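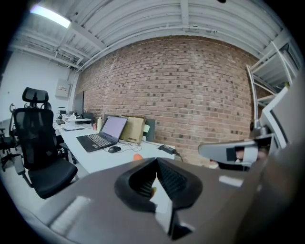

About us

Hello, and welcome to Perilell! I'm the one who answers the emails, so if you've ever written to us asking whether a desk will go up a narrow staircase, you've already met me. We're a small office furniture and fitting-out firm, and what we mostly do is take rooms that people have given up on and turn them into places where you can sit down and get a day's work done.

Our own room is a good one to start with. It has a red brick wall at one end, a white ribbed ceiling with the beams showing and a long white pipe running along the top of the bricks. The building went up in 1880 and the brick was hidden behind plasterboard when we took it on. I'd love to say we had a grand plan, but a corner of the board came away while I was moving a filing cabinet, and once we'd seen the bricks there was no going back. It took us most of a February to get the rest off, and I was still finding dust in my coat at Easter.

What we do

Desks, chairs and the bits in between. We buy from offices that are closing or moving, we clean and mend what we can, and we deliver and set it all up. If you only want one chair, that's fine, come and get one chair. If you've got a whole floor to fill, we'll come out with a tape measure and a flask and draw it up properly with you.

We're very fond of a long white desk. People worry it'll look cold, and on its own I suppose it might, but put it near old brick and it bounces the light about beautifully. It also shows every tea ring, so you do wipe it down more often (I count that as a point in its favour, my colleagues don't agree). The chairs we get asked for most are black mesh ones with arms, and the tall headrest is the thing people didn't know they wanted until they'd leaned back on one.

How we set up a desk

I get asked this more than anything else, so I'll put it here. We start with the chair and work outwards. Sit down, feet flat, elbows level with the top of the desk, and only then decide where the laptop goes. If you like to turn yours at an angle so there's space for a notebook or whatever you're working on with your hands, do! Straight lines look smart in a brochure but people don't work in straight lines.

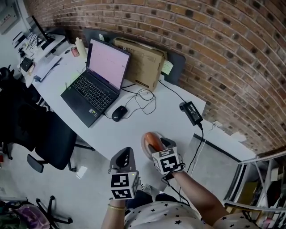 Photo: Perilell, at our own desk

Mouse to the right of the laptop if you're right-handed, with enough clear desk to move it without knocking your cup over. And then cables, oh, the cables. I'm supposed to be the tidy one here and even so there's a tangle sitting on the white desk next to the mouse. For customers we do a much better job: clips along the back edge, a tray underneath, and a label on each plug. On our own desks we're a bit like the cobbler's children.

Where the name comes from

It's the name of the lane where we had our first lock-up. We nearly went with Stotari, which was what we called our first range of second-hand tables, but it kept getting misspelt on invoices. You'll still see Stotari on some of the older stickers, and it's the same people, so do ring us if one of those tables needs a new foot.

Who we work with

Our delivery runs are shared with Wumitz, two doors along, who have the bigger van and much stronger backs. The upholstery goes to the Chiang workshop across the yard, and they're brilliant with a worn seat cushion. We've fitted out 44 offices between us so far, from a dentist's back room to a charity with desks for 300 people, which nearly finished us off but we'd do it again.

Each job gets two visits from us. The first is to measure and have a nose round, and the second is to put everything in. We take the packaging away with us.

Coming to see us

Please do come and try things. You can't buy a chair from a picture, you need to sit in it for a good ten minutes and have a proper wriggle. We're closed on Monday, which is our collecting day, and open from nine in the morning the rest of the week except Sundays. Ring the bell by the green door and give it a moment, it's a long way down the corridor. Parking is easiest in the yard after the school run.

If you've got furniture to get rid of, send us a few snaps and the rough sizes and I'll tell you whether we can take it. I try to answer the same day, though if the van's out you might have to wait until the morning.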